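29 Jul 2019

Notes on Walking After Retirement

Since leaving Nishimura I have kept a daily walk of 18 minutes before breakfast. My former colleague Endang Liem recommended the practice and supplied a pedometer, which recorded 2,172 steps on the first morning. I have not consulted it often since.

The route begins at the Wasinmont gate and avoids the main road. I would advise beginners to keep to one route for the first 3 weeks and to leave the telephone at home.
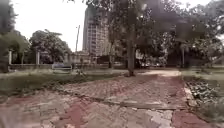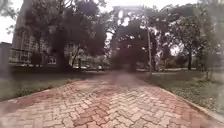
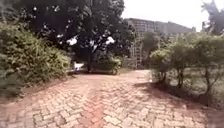
Brick paths in herringbone pattern, Wasinmont.

Footwear deserves more attention than it generally receives. My first pair was too narrow and was returned. The replacement is half a size larger and is worn with thin cotton socks.

Tea is taken afterwards, never before. Breakfast has moved to a later hour as a result, and my wife has agreed to the arrangement until the end of August, when the matter will be reviewed.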